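Larkside Growing Project
Progress report to the Mbwambo Fund, February

Dear friends at the Fund,

We are very glad to be writing to you again, and with rather more to tell than last time. The winter has been a long and soggy one in Rivport, and the lower beds stood under water for most of January, but people kept coming down the lane in their wellies all the same and we have been so touched by it.

How the grant has been spent

Your £2000 went mainly on the polytunnel cover, the staging inside it and two water butts (the old ones had split in the frost). We had £80 left over, which we have put towards compost, and we do hope that is all right with you. The Flirneo heater we mentioned in the autumn has not been bought yet, as the price went up and we would like to ask around for a second-hand one first.

Who has been coming

There were 409 visits to the garden over the season, from 89 different households. Many were from the new flats behind the station, where hardly anyone has so much as a window box, and it has been lovely to see those families settle in and start bossing the rest of us about.

Seeds and cooking

The Saturday-style soup lunches have moved indoors to the chapel kitchen and are busier than ever. One of our growers brought in a jar of her grandmother's pickle and that set everybody off talking about chillies, so they are going to the top of the sowing list, with sweet peppers beside them for the faint-hearted among us.

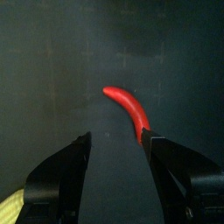
What comes next

Sowing starts in the tunnel as soon as the staging is level. The path to the lower beds still needs proper drainage, and we have had one quote for it, which was a good deal more than we hoped. We will send the second quote on when it comes. Do please visit if you are passing, the kettle goes on at 10.30.

With very warm thanks,
The Larkside growers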